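Why Is an Eggplant Purple?

Plants make their own coloring. The colored substances inside a plant are called pigments. A pigment soaks up some of the light that falls on it and sends the rest back. The light that comes back is the color you see.

Leaves are green most of the year. They hold a pigment called chlorophyll, which takes in red and blue light and uses the energy to make sugar. Green light is used less, so more of it bounces back.

Purple comes from another group of pigments, the anthocyanins (say "an-tho-SY-a-nins"). They are found in red cabbage, blueberries, black grapes and the skin of most eggplants. In an eggplant they stay in the skin. The flesh under it is pale.

Anthocyanins do several jobs. They shield plant cells from strong sunlight. In ripe berries they also help birds find the fruit. The birds eat it and drop the seeds somewhere else.

Some anthocyanins change color when they meet an acid or a base. You can test this with an adult.

Chop 2 leaves of red cabbage and put them in a bowl. Ask the adult to pour hot water over them. Wait 30 minutes, then strain the purple water into two clear glasses. Add a spoonful of vinegar to one glass. The water turns pink, as vinegar is an acid. Add a pinch of baking soda to the other - it turns blue or blue-green. Baking soda is a base.

Words to know
Pigment: a substance that gives something its color.
Acid: a substance such as vinegar or lemon juice.
Base: the chemical opposite of an acid.
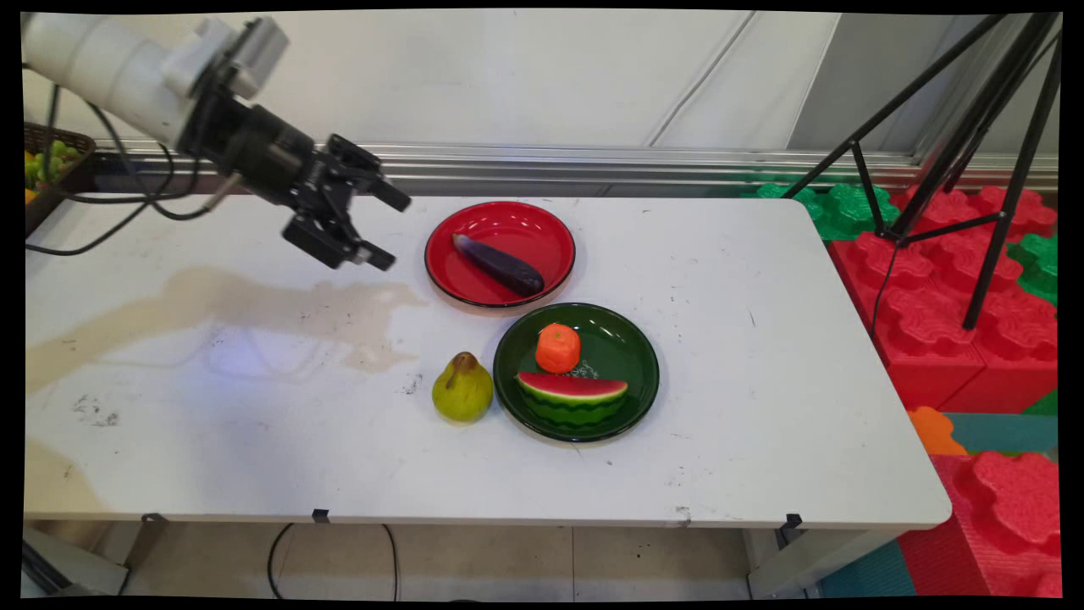
Are all eggplants purple?

Some kinds are white, green or striped. White eggplants have little or no anthocyanin in their skin.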